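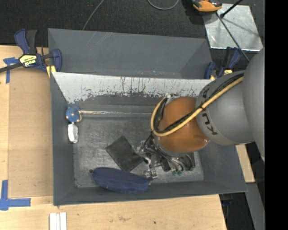
The grey bin, with the last few stragglers in it

So November has come round again and I've finally got to the bottom of the odds and ends bin. If you've been reading a while you'll know I have a bit of a thing about tubs and bins for "stuff I'll deal with later" (Jolene calls it my retirement plan). The metal ones are by far my favourites. The inside of this one is scraped pale nearly all the way along the back and the floor is properly scuffed, and I love it all the more for that!

What's left is a funny mix. There's a navy fabric pouch with a seam running along it, a flat charcoal square thing, a little shiny silvery packet and a small blue roundish something with coppery spots on it. I've got no idea about the blue one. Lama reckons it should go in the bits-and-bobs drawer and I reckon she just likes the colour. Then there's the long see-through rod or tube lying along the back, which won't fit in any drawer I own, so that'll be leaning in a corner until spring.

My rule is three piles – keep, give away, ask someone – and I try to stick to it, though the third one always ends up the biggest. The pouch is a definite keep. I'm forever after something soft to put pens and cables in, and I nearly bought one in Haddad last Sunday for eight quid.

The second bin is next. I'm giving myself until ten o'clock and then the kettle's going on, whatever state it's in.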